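Thread: two arms, one table, and the spare room I no longer have

1/ Long one, because people keep asking how the build is going and I keep answering in replies that vanish. Coffee first, then scroll.
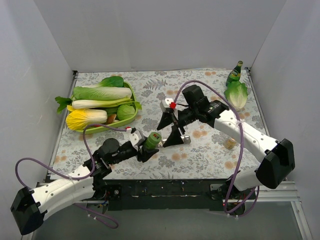 2/ For anyone new: this is Rultton. Rultton is a pair of arms bolted to the front of a table with gray panels on three sides, and it has been eating my evenings since February. The name came off a misprinted shipping label and it stuck before I could come up with something cooler.

3/ Panels first, because they get the most questions! They are there for the cameras. Before the panels, every arm move had my bookshelf, a lamp and a coat rack behind it, and I spent a whole week blaming my code for things the coat rack was doing. Plain gray, as plain as you can get it, done.

4/ And yes, the flowery surface stays. I tried a plain white one and the glare off my ceiling light was horrible. The floral one was what I had in the closet, it lies flat, it wipes clean, and I like looking at it. That last part matters more than I expected when you stare at a table for three hours a night.

5/ Cables. Oh boy, cables. I run the purple one up the outside of each link and leave a big lazy loop near the wrist. My first version was tidy and tight and looked fantastic until the wrist rolled all the way over and yanked the connector right out. Now I leave way more slack than looks sensible and tie it once on the long link.

6/ People who build these things for a living are going to wince at the loops. I know. I wince too! But I haven't pulled a connector since I switched, and the neat version cost me two of them.

7/ The rail across the front was the best money I spent. Both bases sit on it, so when I want the arms closer together I loosen the bolts and slide, and the height stays the same. Before that I had them clamped straight to a workbench and every little bump meant starting the calibration over.

8/ Speaking of which, calibration. If you're building two arms, do them separately, write everything down, and only then let them work in the same space. I did both at once the first time because I was impatient, and they punched each other in the wrist. Very slowly. I just stood there with my mouth open and my hand nowhere near the stop button.

9/ The stop button now lives on a string around my neck. Looks ridiculous. Highly recommend.

10/ Okay, vegetables. The job I gave myself is "help me put groceries away," so I practice with groceries. Cabbages, bok choy, a jar, a bottle, whatever is around. I tried blocks at first and the arms got good at blocks in no time, then fell apart the second I handed them something with leaves.

11/ Leaves are awful, by the way. A block is the same block from every side. With a cabbage you get a nice solid end and a floppy ruffly end, and if you grab the floppy end it folds and you get a fistful of salad. I aim for the pale stem end now whenever there is one.

12/ Round things and tubes are much friendlier. The left arm has that green container in its fingers up there, and containers like that are my confidence booster. When a session has gone badly I finish on a container so we both go to bed happy.

13/ Where things are stored matters too! The basket has a rim, and the rim is the enemy. Come in too low and the finger catches it and drags the whole basket along. I raised the approach height by 5 centimeters and most of that went away. Should have done it on day one.

14/ Numbers, since I promised some. As of 18th March I have 100 practice runs logged with the current setup, and 79 of them I'd call good. Good means the thing got picked up, moved and put down where I wanted it, without me touching anything. If I had to nudge the basket, it doesn't count. I'm strict about the basket.

15/ The bad ones are mostly leafy stuff and a few where the two arms wanted the same spot and both politely froze. I wrote a little traffic rule for that: whoever is carrying something goes first. Took me an evening and it's maybe ten lines. If both are carrying, left wins, because I'm left handed and that's my whole reasoning.

16/ Cost! I've spent some 2000 dollars so far, counting the parts I broke and not counting groceries. You could do it for a lot less with one arm, and one arm is plenty to learn on. I started with one. The second one was a birthday present from me to me.

17/ Software question, since it was in my inbox four times: I'm using the Upadhyay scripts from the workshop's shared folder to drive the arms, plus a pile of my own glue code that I'm not ready to show anybody. When I clean it up I'll put it next to the wiring notes. Please don't hold your breath, there's a function in there called "please_work_2".

18/ Shoutout to the Odport workshop for letting me use the drill press and the good saw for the aluminum. I tried cutting the first piece at home with a hand saw and it came out with a slope you could ski down. If you have a shared shop near you, go. Bring snacks, ask before touching the saw.

19/ Things I'd do differently. Wider table, for sure. The back corners are a stretch for both arms, and anything tall back there with something sitting in front of it is a real puzzle. The arm has to come over the top, and then the elbow is up high and everything gets a little wobbly.

20/ Also a cover of some sort for the wiring down by the bases. Crumbs and bits end up on that rail no matter what I do, and I keep going at it with a paintbrush. It works fine, I'd just like to stop owning a robot paintbrush.

21/ Also also: label your cables on both ends. I used the same purple for everything because it was pretty. It IS pretty. I have also plugged the left one into the right one's port more times than I'm going to admit on here.

22/ Next up is handing things from one arm to the other. I have it working at half speed with an empty cup. The tricky part is the letting go: too early and it drops, too late and they have a tug of war. I've got a tiny pause in there right now which feels like cheating but I'll take it.

23/ If that goes okay I'm hauling the whole thing to the Flidovport maker day, assuming I can get the panels into my car. They fit on paper. The car hasn't agreed yet.

24/ Ask me stuff below, I'll go through replies tonight after dinner. Stir fry again, obviously. We have a LOT of cabbage in this house.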